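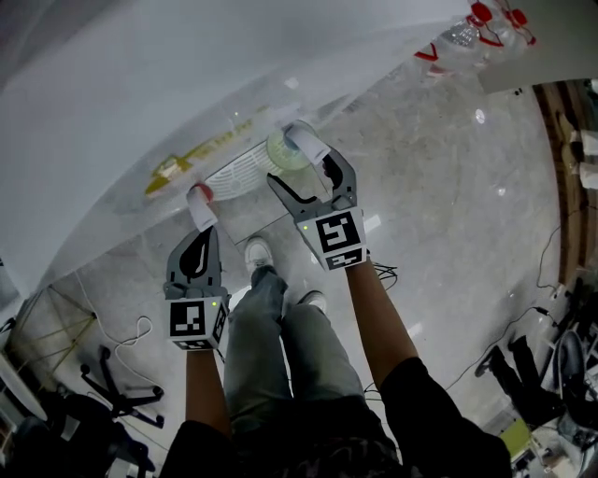 I have been riding small motorcycles and scooters for most of my adult life, and for the last three years the one I ride most has been electric. It's a Ladodov, the plain commuter model with the square headlight, and I like it very much. I want to say that first, before I start complaining, because people who write about electric scooters tend to be either in love or in a temper, and I am mostly just fond of mine and a little worn out by everyone who makes them.

My complaint is about batteries, and more exactly about whose battery fits whose scooter. Mine lifts out from under the seat by a handle. I carry it upstairs, set it on its charger by the kitchen door, and in the morning I carry it back down. My neighbor across the landing has an Illera, which also has a battery that lifts out from under the seat by a handle. The two packs look like cousins. They weigh close to the same, and as far as either of us can tell from the labels they run at the same voltage. They won't go into each other's scooters, because the plug on hers sits an inch to the left and has one more pin than mine.

We found this out one wet evening in October when my charger died and I had a long ride to make early the next day. She very kindly offered me her spare, and we stood down in the garage trying it this way and that way, like two people with a sofa in a stairwell. I took the bus in the end. It was a perfectly nice bus! But I spent the whole trip thinking about that one extra pin.

Gasoline spoiled us, I think. I can take my old Teixeira, a carbureted thing with a seat that has been recovered twice, to any pump in any town and fill it up without once wondering who made the nozzle. Riders fought about oil and tires and which country built the better engine, but the hole in the tank was just a hole in the tank. It never crossed anyone's mind that the fuel should belong to the brand. Now we have a kind of machine that is simpler and quieter and cheaper to run, and we have somehow let the most ordinary part of owning it become the hardest.

The makers will tell you there are good reasons, and I have tried to listen to them fairly. A battery is more than a bucket of power – it has to talk to the motor, keep an eye on its own temperature, and shut itself off if something goes wrong. A company that has worked hard on all that doesn't want a stranger's pack cooking itself under its seat and its own name in the newspaper. I understand that. I also notice that a replacement pack for my scooter costs 1320 dollars and can be bought from exactly one company, and I suspect that this has been mentioned in a meeting or two.

What I'd like is modest. Pick a size, a plug and a way for the thing to say hello to the scooter, and then let everyone compete on everything else. There is plenty left to compete on. Make yours go farther, make it lighter, make the seat less like a church pew. I would happily pay more for a good pack over a poor one, the way I pay more for good tires, and I would still choose the scooter by how it felt in a corner and whether my groceries fit.

The swap stations make the case better than I can. Tarholm, where my sister lives, has 38 of them now, bright cabinets outside grocery stores and train stations where you slide in the empty pack and ride off with a full one in less time than it takes to buy a coffee. I borrowed a scooter there last summer and grinned the whole weekend. But every one of those cabinets serves a single brand, and when a second brand moves in it will have to put up its own cabinets beside the first ones, and then a third will come. I can picture the sidewalk already.

People say it will sort itself out, that the small companies will fold and whoever is left will set the standard. Maybe so. I'd only ask them to think about the riders who bought from the ones that folded. A scooter is a big purchase for a lot of households, often the biggest after the rent, and a good frame and motor ought to last fifteen years. It seems a shame to scrap one at five because the only battery it will accept isn't made anymore. My Teixeira is older than some of the people who pass me on it, and every part that has worn out has been replaced with something made by somebody else.

So when you go shopping this spring, ask the dealer. Ask what else the battery fits, how long they promise to sell it, and what happens if they stop. You may get a blank look – I got two – but if enough of us keep asking, the question will travel up the line to someone who has to answer it. In the meantime my neighbor and I have each bought a spare charger, and they sit side by side on a shelf in the garage with our apartment numbers on them in tape.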